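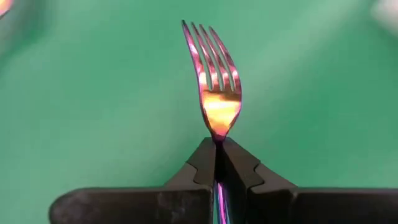 Fork with a rainbow finish, tines up.

Garage Tips That Hold Up, and a Few That Don't

Every October the same diesel advice gets passed around, and half of it costs money you didn't need to spend. I have kept an old three-quarter-ton pickup going past the point where most people would trade it in, and I've tried nearly everything a man at a parts counter can suggest. Take what follows as one owner's opinion.

Fuel additives first. A bottle of Skastonon was supposed to quiet the injectors, clean the tank and give me better mileage. I ran it for 8 tanks and wrote down every fill. The mileage moved less than it does when I change which side of town I drive on. If your fuel gels in the cold, buy an anti-gel and put it in before the cold comes. I'd leave the rest of the shelf alone.

Fuel filters are a different matter. Change them on schedule, and drain the water separator more often than you think you should. Catch what comes out in a clear jar and let it sit overnight. Water goes to the bottom. If you see a lot of it, find another station before you go looking for a repair shop.
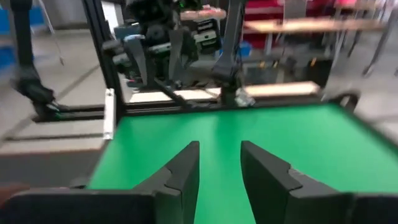
Green tabletop, with red cabinets behind.

Keep the bench clear when you have a fuel system open. I don't care how nice the tool chest is. Grit gets into a fuel line from a dirty rag as easily as from a bad tank, so use lint-free wipes and cap every open line, even if you're only going inside for a sandwich.

Glow plugs get blamed for every hard start. Before you buy a set, check the batteries under load. A tired pair can read fine in the afternoon and fall on its face at 6 a.m. I paid $150 for plugs one winter and had the same trouble the next morning. It was a corroded ground cable, and cleaning it took a wire brush and a little patience.

Block heaters: the story that you must leave them plugged in all night comes up every year at the feed store in Timville. Try a timer and start it a few hours before you leave. If the truck fires cleanly, you have your answer, and you can stop heating the driveway.
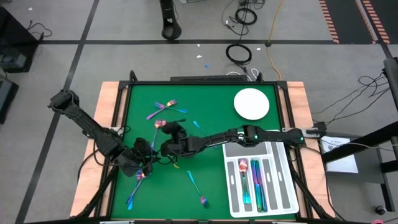
As for torque, "good and tight" is how drain plugs get stripped. Look up the number for your own engine. Aurelio Villaseñor, who taught me most of this, used to back off his click wrench to the lowest setting before putting it away, and I still do. He also swore by warming the oil before a change, and I'll go along with that one – warm, though, not hot enough to take the skin off your wrist.
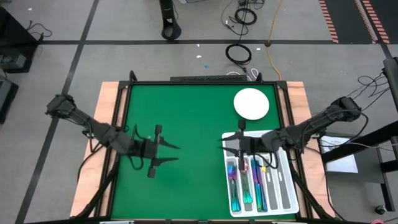
Sockets and small hardware are where most people waste an hour. The foam organizers from Kadatwood look great in the ad and cost $90, and the cutouts never match the set you own. A plastic cutlery tray does the same work. The white one shown has long, narrow compartments, with forks in one and knives in another, and there is no reason those slots couldn't hold extensions, sockets and glow plug tools. Put the metric sizes in their own slot and label it with a paint pen. Masking tape lets go once it gets oily.

One more on storage. Ocampo sells a magnetic parts dish that I expected to hate, and it's fine. Keep it away from anything with a sensor in it and wipe it out between jobs, or you'll be picking filings off your clean bolts.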